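Clarna Bin Sorting Records: README

Version of March 19, 2022
Maintained by Vitória Antunes

Contents

This release holds 2958 pick records from the sorting bench at Drastatthorpe, together with shift notes and 13 staff interviews. It is meant for people studying how bench work changes when an arm takes over the lifting.

The work

Wooden sticks lie in a metal bin and a KUKA arm reaches in for them. Before August all sorting at the bench was done by hand. Sorters now set out the bin, watch the picks and write up the misses.

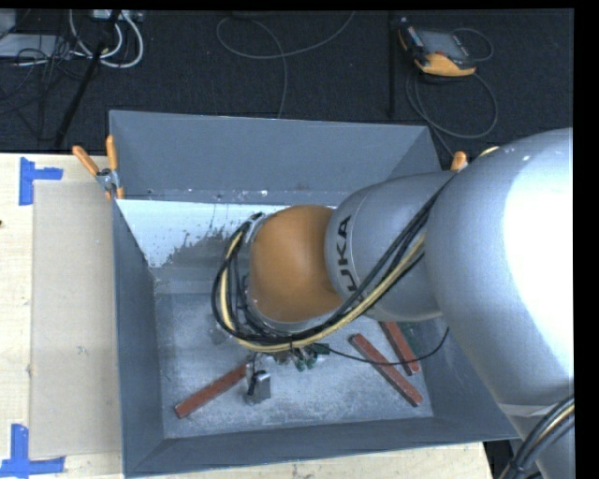

Tiago Bastos wrote back on the draft that his wrists hurt less but he is on his feet more, and he wanted the job title changed to match the work. The title is still "sorter" in the shift notes.

Interviews

Eight sorters were interviewed, some of them twice. Transcripts are in English. Names were removed unless the speaker asked to keep theirs. Geum-ok Sung did the coding; her scheme is in the notes folder.
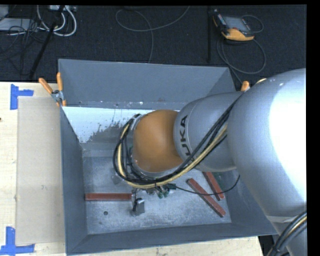
KUKA arm over the sorting bin, with three sticks on the bin floor.

Known gaps

161 records have no shift note attached. Pay and rota data are not included. Misses were logged by hand and the wording differs between shifts.

Use

Free for research and teaching. Please do not use the shift notes to rate individual staff. Corrections go to Carter Sutherland.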